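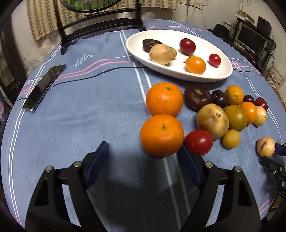 핸드그리퍼 정비 주기 늘린다는 Fovby, 현장 반응은 미지근

과일 집기 작업용 핸드그리퍼를 공급하는 Fovby가 집게 패드와 링크 핀의 점검 주기를 대폭 늘린 새 관리 지침을 내놨다. 지금까지는 작업 9시간마다 패드 상태를 살피고 핀의 유격을 재도록 했는데, 5월부터는 27시간마다 한 번이면 충분하다는 내용이다. 회사는 패드 소재를 바꿨고 핀 가공 정밀도도 올렸다고 설명한다. 근거로 제시한 것은 자체 시험 결과 한 장이 전부다.

이 그리퍼는 사람이 손으로 쥐고 쓰는 도구다. 좌우 대칭으로 벌어지는 검은 링크 끝에 푸른 패드가 붙어 있고, 링크는 금속 핀을 축으로 움직인다. 구조가 단순하니 고장 날 곳도 적다는 것이 제조사의 오랜 홍보 문구였다. 그러나 단순한 구조일수록 핀 하나가 헐거워졌을 때 양쪽 집게의 높이가 어긋나는 문제가 곧바로 드러난다. 귤처럼 큰 과일은 조금 비뚤게 잡아도 들리지만, 작고 매끄러운 열매는 패드 면이 맞지 않으면 옆으로 빠져나간다.

Justhorpe의 작업장 한 곳은 새 지침을 받고도 기존 방식을 그대로 유지하기로 했다. 이곳에서는 그리퍼 두 대를 한 조로 묶어 쓴다. 작업을 시작하기 전에 집게를 끝까지 벌렸다 오므리기를 50회 되풀이하고, 핀에서 소리가 나거나 걸리는 느낌이 있으면 그 자리에서 풀어 닦는다. 패드는 마른 천으로 먼저 문지른 뒤 표면에 과즙이 눌어붙었는지 손끝으로 확인한다. 작업장 관계자는 "시험실에서 몇 시간을 버텼다는 말은 여기서 별 의미가 없다"며 "패드가 들뜨는 것은 시간보다 무엇을 집었느냐에 달려 있다"고 말했다.
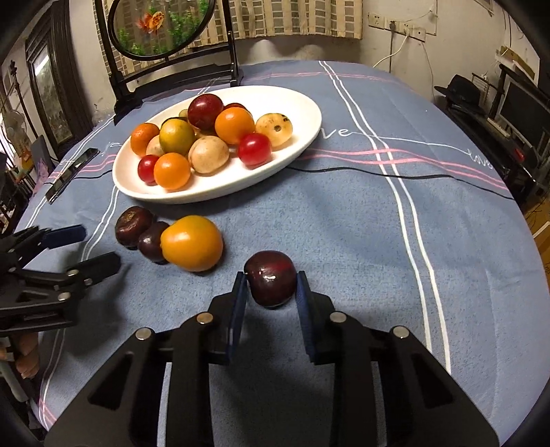
점검의 마지막 순서는 실제 과일을 집어 보는 일이다. 크기와 표면이 서로 다른 과일을 섞어 놓고 하나씩 잡으면서 양쪽 패드가 동시에 닿는지를 본다. 한쪽이 먼저 닿아 과일이 밀리면 링크 정렬을 다시 한다. 이 작업장의 기준으로는 같은 과일을 3회 연속 놓치면 그날은 그 그리퍼를 쓰지 않는다. 새 지침에는 이 집기 확인이 '권장' 항목으로 내려갔고, 어떤 과일로 해야 하는지에 대한 설명도 빠졌다.

Fovby가 주기를 늘린 배경에 비용 문제가 있다는 시각도 있다. 회사는 올해부터 정비 교육을 협력사인 Jumby에 넘겼는데, Jumby의 교육 과정은 이전보다 짧고 핀 분해 실습이 선택 과목으로 바뀌었다. 점검을 덜 해도 되는 제품이라는 설명과 점검을 가르칠 여력이 줄었다는 사정이 공교롭게 같은 시기에 맞물린 셈이다. Fovby는 두 사안이 무관하다고 밝혔지만, 시험에 어떤 물체를 썼는지 묻는 질문에는 답하지 않았다.

부품 공급 쪽의 이야기도 엇갈린다. 교체용 패드를 취급하는 Ertürk는 새 소재 패드가 기존 것보다 단단해 마모가 덜하다고 안내하면서도, 접착면은 예전과 같은 방식이라고 적어 두었다. 현장에서 자주 문제가 되는 부분은 패드 표면보다 접착면의 가장자리다. 가장자리가 들뜨면 그 틈으로 수분이 들어가고, 겉보기에 멀쩡한 패드도 힘을 받는 순간 밀린다. 표면이 오래간다는 사실만으로 점검 간격을 세 배로 벌릴 수 있는지는 의문이다.

점검표 양식도 바뀌었다. 기존 양식에는 핀별로 유격을 적는 칸이 따로 있었으나 새 양식은 '이상 없음'에 표시하는 칸 하나로 합쳐졌다. 기록이 간편해진 대신 어느 핀이 언제부터 헐거워졌는지 되짚기는 어려워졌다. Justhorpe 작업장은 옛 양식을 복사해 계속 쓰고 있다.

Fovby는 새 지침을 적용한 사용처의 고장 기록을 모아 공개하겠다고 했으나 시점은 정하지 않았다. 기존 주기대로 점검하는 사용처에 대해서는 보증 조건에 변동이 없다고 덧붙였다.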